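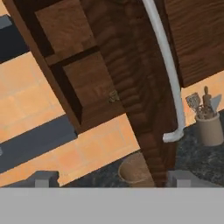
Wooden cabinet with recessed front panels, simulated view.

4. Checking and topping up the engine coolant

Your Okiver Darura leaves the factory with coolant already mixed to the correct strength. You should check the level once a month, and before any long journey. The check takes a couple of minutes and needs no tools.

Caution: Never remove the expansion tank cap while the engine is hot. The system is under pressure and escaping coolant can cause serious burns. The cooling fan may also start without warning after the ignition has been switched off, so keep hands, hair and loose clothing away from it.

4.1 Checking the level

1. Park on level ground, apply the parking brake and switch off the engine.
2. Leave the engine to cool for at least 60 minutes. First thing in the morning is the best time.
3. Open the bonnet and fit the stay into its slot.
4. Find the expansion tank. On petrol models it is on the right-hand side of the engine bay, next to the washer bottle. On diesel models it is at the back, against the bulkhead.
5. Look at the level through the side of the tank. It should be between the MIN and MAX marks.
6. If you can't see the level clearly, wipe the outside of the tank with a damp cloth and shine a torch on it from behind.

Note: The level rises when the engine is warm. A reading slightly above MAX on a warm engine is normal and no coolant should be drained off.

4.2 Topping up

Use Genent long-life coolant, ready mixed, or another coolant that meets the specification on the label under the bonnet. Do not go by colour. Two coolants of the same colour may have quite different contents, and mixing the wrong types can block the radiator.

1. Place a thick cloth over the cap and turn it anticlockwise by a quarter turn. Wait for any hissing to stop.
2. Unscrew the cap fully and put it somewhere clean.
3. Pour the coolant in slowly, using a funnel, until the level reaches MAX.
4. Refit the cap and turn it clockwise until it clicks.
5. Wipe up any spills straight away. Coolant damages paintwork and is poisonous to people and animals.
6. Start the engine and let it idle for 15 minutes with the heater set to maximum.
7. Switch off, let the engine cool fully and check the level again.

In an emergency you may top up with clean water. This weakens the protection against frost and rust, so have the mixture tested at a workshop as soon as you can.

Caution: Do not pour cold liquid into a hot engine that has run low. The cylinder head may crack.

4.3 If the level keeps dropping

A small drop over a year is nothing to worry about. If you need to top up twice within 3000 miles, have the system checked for leaks. Look for damp patches under the car, a sweet smell in the cabin, or white crusty marks on the hoses.

If the red temperature light comes on while driving:

1. Turn off the air conditioning.
2. Stop as soon as it is safe to do so and switch off the engine.
3. Leave the bonnet closed if you can see or hear steam.
4. Call for assistance. Do not drive on, even for a short distance.

Note: The Mendoza trim has a level sensor in the tank. An amber message appears on the display when the coolant is low, but the sensor does not replace the monthly check – it only warns you once the level is already under MIN.

Go on to section 5 for brake fluid.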